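## 4. Hands-on Evaluation of the Tisetti Kit

### 4.1 What comes in the case

The Tisetti is a two-handed demonstration kit sold by Skindasari to groups that want to teach a robot arm by doing the task themselves. We bought ours at list price in March and had no contact with the maker beyond the usual order emails. It arrived with a pair of hand-held grippers, a marker cube for each one, the cables, and a licence for Mabula, the software that turns a recording into gripper paths a robot can follow.

We liked the grippers from the start. The trigger has a light, even pull, and Kwan, who has small hands, could work both for a full session without swapping to the foam grips we had put aside for her. The older Grodevham set in our lab is a fine tool, but it weighs more at the front and tires the wrist.

### 4.2 Tabletop tasks

Our main test used household items on a round table. We picked the lamp and power strip task because it is hard for most kits: the cable is thin, it moves when anything near it moves, and the plug has to be held at the right angle. 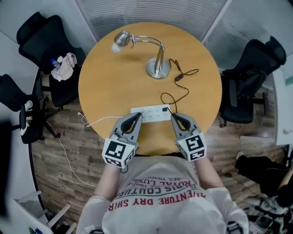 **Figure 2.** Tabletop session with the lamp and power strip, both grippers at the near rim.

Operators were free to choose which hand did what. Most steadied the strip with the left gripper and used the right for the plug, and after a short warm-up they stopped looking at their hands and looked only at the work. The rubbery pads inside the jaws deserve real praise here. They grip a smooth plastic edge well, and they have enough give that a cable can be pinched and slid along without being let go. We'd happily buy the pads on their own!

We logged 2,459 grasps over the full trial. Mabula recovered a usable path for 97 per cent of them on the default settings, well above what we had hoped for from a kit at this price. The losses came mostly when an operator crossed one wrist over the other and hid a cube from view. A re-run with the "long gap" option brought some of these back, though the filled-in motion looked stiff and we left it out of the training set.

### 4.3 Set-up and room conditions

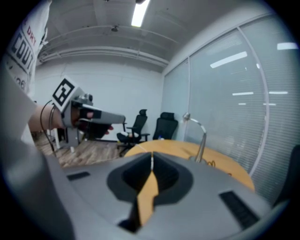 Calibration is the part of the Tisetti we would most like other labs to try. The operator holds the grippers in front of the body, turns each one slowly through a full circle, and waits for the tone; the whole routine takes 2 minutes, and Leung got it right on her first go with only the printed card to follow. The manual warns against shiny surfaces, and our room would seem a poor choice on that score, with a glass partition that throws back bright reflections of the ceiling lights. We kept the lights on for every session and did not cover the glass. Tracking held up all the same, and we could not find a link between lost paths and the direction the operator was facing.

Cable handling is less polished. The lead from the gripper hangs past the forearm, and a wide reach will sometimes pull it tight. A soft strap at the elbow fixed this for us, and we think one should be in the case. The plastic latch on the case itself also cracked in the first month -- a small thing, but the replacement took 6 weeks to reach us.

### 4.4 Notes on the software

Mabula opens each session as a single timeline with both hands stacked one over the other, and trimming is as simple as dragging the ends. Export to our own training format needed a short script, written by Leung and included with the supplementary files. We did not test the cloud service, which is billed separately.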